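Wonum: a little README for my seed germination and cuttings log

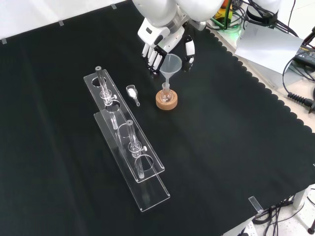
What's in here

Hi, and thanks for poking around! Wonum is the log I keep of every tray of seed and every pot of cuttings I start, typed up from a very dirty notebook into a set of plain CSV files. It leans heavily toward perennials and woody stuff (penstemon, baptisia, columbine, viburnum, a truly silly number of salvias), with a few annuals I grow every year no matter what. There are 74 sowings in this version and 30 batches of cuttings, and each one has its own row with whatever I managed to write down at the time.

I put it online because I kept getting asked how long baptisia takes from seed, and I got tired of flipping pages to find out. If you want to compare my results with yours, or you just like reading other people's seed notes (I do!), help yourself.

The files

sowings.csv is the main one. One row per tray or pot, with the plant name, where the seed came from, what I did to it before sowing, and the dates.

cuttings.csv is the same idea for softwood and hardwood cuttings. It has extra columns for the type of stem and whether I used rooting powder.

mixes.csv lists the potting mixes. Every mix has a short code, and the other two files point to it. I change my mind about perlite a lot, so there are 12 of them.

notes.txt is everything that wouldn't fit in a column. Some of it is useful. Some of it is me complaining about fungus gnats.

Columns you'll want to know about

plant: the botanical name if I was sure, the common name if I wasn't. I've tried to stick to one spelling per plant, but a few old ones slipped through, so search loosely.

source: either "own" for seed I saved, "swap" for seed from a trade, or the name of a seller. Koyama and Gralholm are the two small nurseries I buy from most, and they each have their own code in the file (KO and GR).

pretreat: none, soak, scarify, cold-moist, cold-dry, or warm-then-cold. Scarify always means I rubbed the seed on sandpaper. I tried nicking seeds with a knife once and would like to keep my thumb.

cold_days: days in the fridge, counted from the day the bag went in. Blank means it never went in. Zero means I meant to chill it and then sowed it anyway, and yes, I know those should probably be coded some other way.

first_up: the day I saw the first seedling. Please notice the word "saw". I check the trays in the morning before work, and if I was out of town, the date is the day I got home. Those rows have an "a" in the away column.

sown and up: how many seeds went in and how many came up. For tiny seed like lobelia I don't count, so sown just says "pinch". Your spreadsheet will hate this. Sorry!

rooted (cuttings only): I give a gentle tug, and if the cutting tugs back, it counts. I don't dig them up to look.

How I grow things

All the indoor sowings go under shop lights on a metal shelf in my basement, and the lights run on a timer. I don't use a heat mat for most perennials. When I do, there's a "y" in the mat column, and it's nearly always for peppers or basil.

Outdoor sowings sit in covered milk jugs along the north side of the garage all winter. I poke holes in the lids and let snow and rain do the watering. Squirrels got into a few jugs, and those rows are marked "lost" in the status column. I left them in. Please don't count them as zero germination, though, or you'll think my columbine is far worse than it is.

For cuttings, I take stems early in the day, strip the lower leaves, and stick them in a deep pot with a clear bag over the top. The bag comes off a little at a time once I feel some resistance. Hydrangeas and coleus are easy this way. Lilac has beaten me every single year, and I keep trying.

Using the files

They open in any spreadsheet program. Dates are written year first, with dashes, so they sort properly. If your program "helps" by turning the mix codes into dates (mine did), import those columns as text.

I also keep a small script called Jistis in the same folder. It reads sowings.csv and prints a table of the average days to first seedling for each plant. It skips the lost rows and the away rows, and it skips any plant with fewer than 5 sowings unless you change the setting at the top of the file. I'm a gardener who learned just enough scripting to be dangerous, so please read it before you trust it.

Things that are off

The soil thermometer I started with was reading low. I replaced it, but the early rows still have the old numbers, and they're flagged "t1" in the therm column. The newer ones say "t2". I'd leave t1 out of anything to do with temperature.

Swap seed is a gamble. I've had "white" coneflowers come up very pink, and I only fix the plant name if the thing lives long enough to bloom.

My garden is in one yard with one kind of winter, and I pick plants I like. If you're looking for fair coverage of anything, this isn't it. There are no orchids, hardly any vegetables, and way too much salvia.

Changes

March 2025: added the winter jug sowings, split the mixes into their own file, and fixed a batch of cuttings I had typed in twice. Also renamed the "fridge" column to cold_days, so any older script will need that one word changed.

Still on my list: separating saved seed by the year I collected it, and going back through the notebook for the penstemon pages that got wet.

Sharing and fixes

Use it for whatever you want, and a mention of Wonum is nice if you post something made from it. If you spot a mistake, open an issue and give me the row number. If you've rooted lilac from softwood, please open an issue for that too and tell me everything, especially what time of year you took the stems.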